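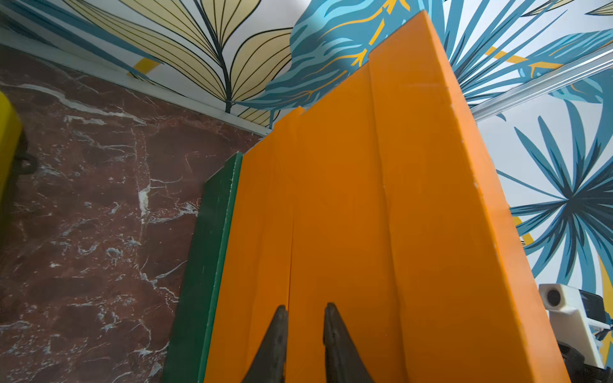

I have been meaning to write about the corrugated plastic for weeks now, and every time I sit down to do it I end up sorting the stuff instead. It's that kind of material! You pick up one sheet to move it out of the way, you notice it would fold nicely along the flutes, and an hour later you have something standing on the counter that wasn't there before lunch.

It started when the sign shop in Gratby was clearing out its back room in June. I went in for one sheet to line the bottom of a drawer and came home with the car so full that I couldn't see out of the rear window (I drove very slowly, and a man on a bicycle passed me twice). Orange, green, a bit of everything. I had no plan at all, which my family will tell you is how most things enter this house.

What I've been making, mostly, is folding panels. Nothing fancy. You score one side of the sheet, going through the top skin and leaving the bottom one whole, and then you bend it back along the cut. If your fold runs the same way as the flutes it goes like a dream. If it runs across them you need a ruler, something heavy, and a certain amount of patience, and even then it may wander off on you near the end. Mine did, more than once. I was using the good steel ruler from Orozco, too, so I can't blame the tools.

Orange has turned out to be my favorite, which surprised me, as I've never owned so much as an orange dish towel. Once it's creased, one side goes a little darker and the other stays bright, and it looks far more solid than a thin sheet of plastic has any right to. The green is quieter – a nice deep green on the face, and lighter where it's cut. I like the two of them next to each other. They make me think of the lunch counter at Nona, where we used to stop on the way to my aunt's, and where I ate the same grilled cheese for most of my childhood.

A few things I've learned, in case you come into a pile of the stuff yourself. Scuffs show, and they don't wipe off, so put the better face outward before you start cutting and not after. Store the sheets flat if you can. Mine spent a week leaning behind the Lunby shelf and came out with a curve that took 3 days under the encyclopedias to settle down. And change the blade sooner than you think you need to, especially if you care about clean edges.

I still have more sheets than I know what to do with. Next I want to try a divider for the seed packets, and after that maybe something with a lid, if I can work out the corners. I made a little one out of cereal box on Tuesday to practice, and the lid almost closes.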